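Reading time: 4 min

Household and Workshop Tips: Recording a Sorting Task with Hand-Held Grippers

Aug 26, 2022

The notes below apply to demonstrations recorded at home with a pair of hand-held grippers, one per hand, each with its own camera. They assume the grippers are charged, paired and calibrated according to the maker's sheet. Remote-control rigs are covered at the end.

Choosing the task

Pick a job that can be reset by hand in under a minute. Sorting small household goods in an open bin meets this requirement. Folding bed linen does not, and should be left until the operator has some practice.

Write the task as one sentence and tape it where the operator can read it. "Take the sponge out of the bin and set it on the cloth" is adequate. "Tidy the bin" is too loose, and two operators will read it differently. In the Kurside trial set, recorded in July, 648 takes were kept. Most of the rejected ones had a task sentence with more than one possible ending.

Setting up the table

Place the bin where both grippers reach the far wall with the elbows bent. If the operator has to lean, move the bin.

A patterned tablecloth is acceptable and gives the camera tracking more to hold on to than plain white. Pull it flat. A fold under one corner will let the bin rock when a finger pad presses the rim.

Clear plastic bins are harder than opaque ones. The walls pick up reflections from windows and lamps, and the rim is easy to misjudge through the camera. Record a few takes with an opaque bin first if the operator is new.

Mix stiff and soft goods. A sponge keeps its shape and gives a repeatable grip. Gathered fabric and thin plastic bags do not, and the pads should close on them more slowly. 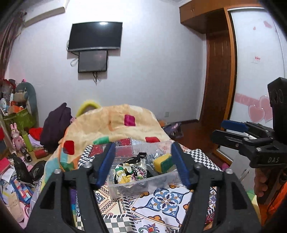
Clear bin on a patchwork-print cloth, gripper open.

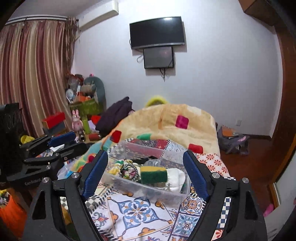
How many takes of one task should be recorded before changing the layout?

Eight. After eight takes, turn the bin, swap the position of two items, and start a new group. Longer runs from a single layout teach the position of the item more than the item.

Moving the grippers

1. Start every take with both grippers open and clear of the rim. Hold still for 2 seconds.
2. Approach from above. Keep the camera pointed at the item until the pads touch it.
3. Close at an even rate. Do not squeeze after contact.
4. Lift straight up until the item clears the rim, then move sideways.
5. Set the item down before opening. Dropping it from a height counts as a failed take.
6. Return to the start position and hold again.

Use the second gripper to steady the bin when an item snags. If it has no part in the task, keep it to one side, but keep it switched on. A take with one missing stream cannot be used in a two-handed set.

Mistakes during a take should be left in if the operator recovers within 4 seconds. Mark the take "recovered" in the log. Delete takes where bare fingers touch an item.

Care of the finger pads

Ribbed pads collect lint from fabric items. Wipe them with a damp cloth between groups and let them dry fully. Check the pivot screws by hand at the end of the day and tighten any that turn freely. Do not oil the joints before recording, as oil will reach the pads.

Remote-control rigs

The same table layout can be used with a leader-and-follower arm such as the Morkard bench unit. Delay between the two arms makes fast closing unreliable, so allow almost twice the time per take. The Clernton log sheet has a column for delay; fill it in at the start of each group. Operators in the Bragança workshop record the hand-held takes first and use them as a reference for speed.

Store logs and recordings in the same folder, with the task sentence as the folder name.

This site uses cookies to remember your settings. Accept / Manage preferences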